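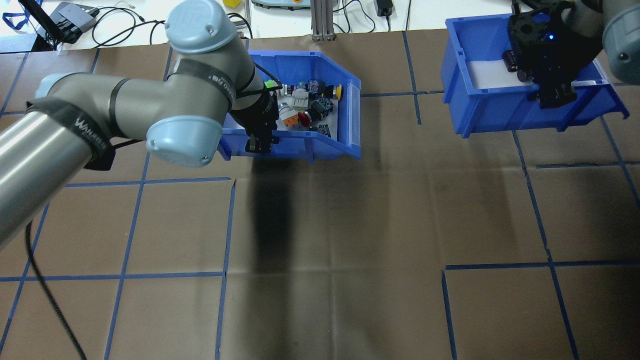

Por que a garra para com erro de força ao pegar os botões da caixa?
O limite de força do perfil Pellum está baixo demais para peças encostadas umas nas outras.

Ticket 3123 - célula de triagem Ukard
Situação: em análise

O erro aparece na descida, antes de a garra fechar. O braço para e só volta com reset manual. Em 200 ciclos registrados foram 26 paradas, todas com os botões de cabeça vermelha. Com os blocos de contato soltos não consegui repetir a falha.
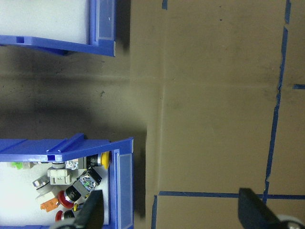

Também troquei o cabo da garra e refiz o zero do sensor - sem diferença. Com o perfil antigo, de fevereiro, foram 14 paradas no mesmo número de ciclos.

Resposta

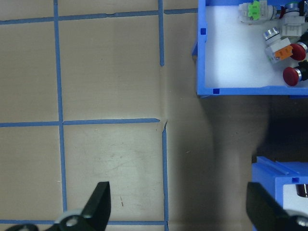
Enviado por Ánh Đỗ | Suporte Safavi | 2 de junho de 2022

Não aumente o limite ainda. Reduza a velocidade de descida no último trecho, repita o teste e anexe o log completo. Se parar de novo, use o reset só com o braço travado e ninguém na área.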